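Pre-season ground inspection: Trora Park, women's softball and hardball diamonds
Inspected by: Tariq Siddiqui, for the Wovham Women's League

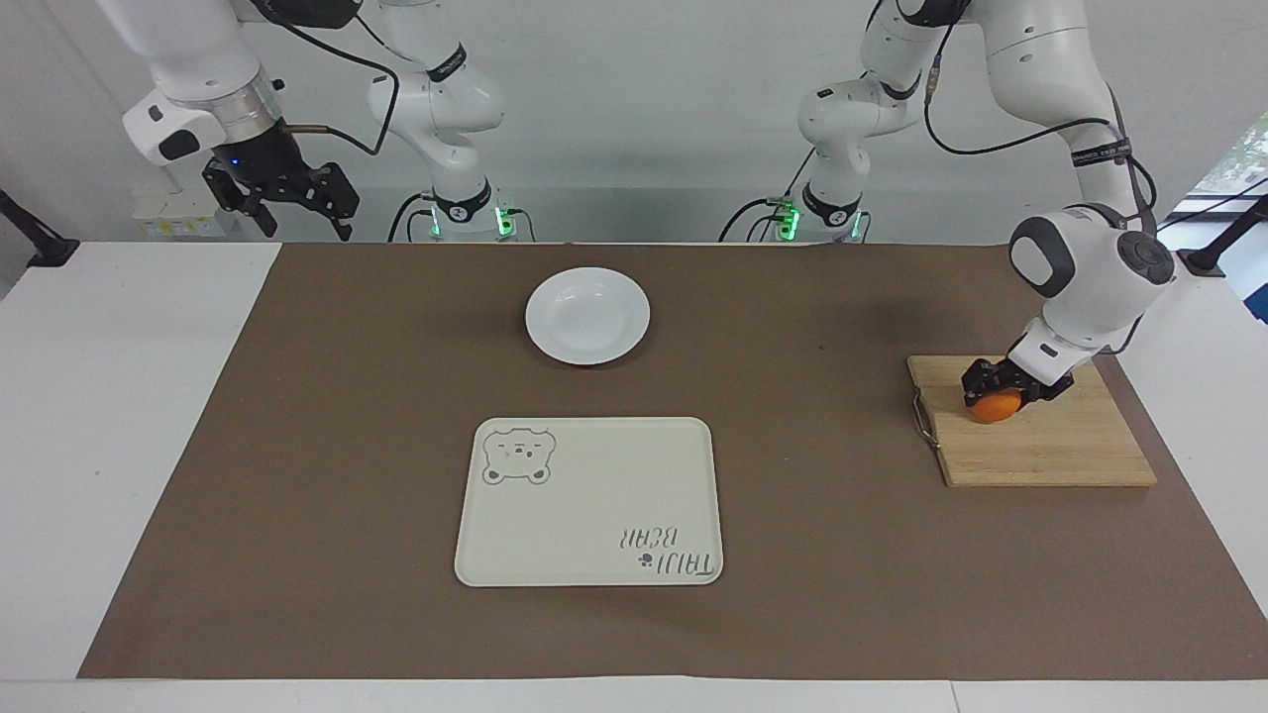 Orange held on a cutting board, brown mat underneath.

Status codes: P pass, A action needed, F fail.

1. Backstop netting, main diamond: P
No holes. Bottom cable retensioned in November.

2. Backstop netting, Sheikh diamond: A
Two ties missing behind home plate, first base side. Replace before batting practice.

3. Bases and anchors: A
Second base anchor sits proud of the soil. Reset flush and recheck with the base fitted. Spare base set, tag 1709, is complete.

4. Pitching rubber: P
Level. Front edge worn but firm.

5. Infield surface: A
Lip between infield and grass at shortstop. Rake out and roll. Stones cleared from the third base line.

6. Outfield fence: F
Panel 55 loose at both posts. Left field closed to play until refixed. Padding on the other panels is sound.

7. Dugouts: P
Bench bolts tight. Helmet rack moved away from the step.

8. Batting helmets: A
Helmet 878 has a crack above the left ear hole. Withdrawn. Remaining helmets checked for padding and chin strap studs.

9. Floodlights: not tested
Redanon key not available. To be done Friday at dusk.

10. First aid box: P
Cold packs in date. Box of 100 plasters unopened.

Reinspection needed for items 2, 3, 5, 6 and 8. Item 6 must be signed off before any fixture on the main diamond.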